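Plestico Laboratory Automation, Vomodthorpe
July 12, 2019

1/5 We are issuing this notice about a gripper fault at our Vomodthorpe site. Nobody was hurt.

2/5 During a tube handling run, the left finger failed to report contact and kept closing. One glass tube broke. The arm was stopped by hand.

3/5 The fault was traced to a worn sensor lead, last checked in May after roughly 3,000 cycles.

4/5 Glass tubes and metal tongs are now handled at reduced force.
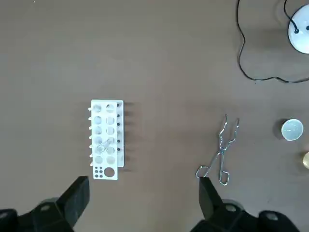
5/5 Leads will be replaced every 6 weeks until further notice. Staff should report any missed contact signal at once.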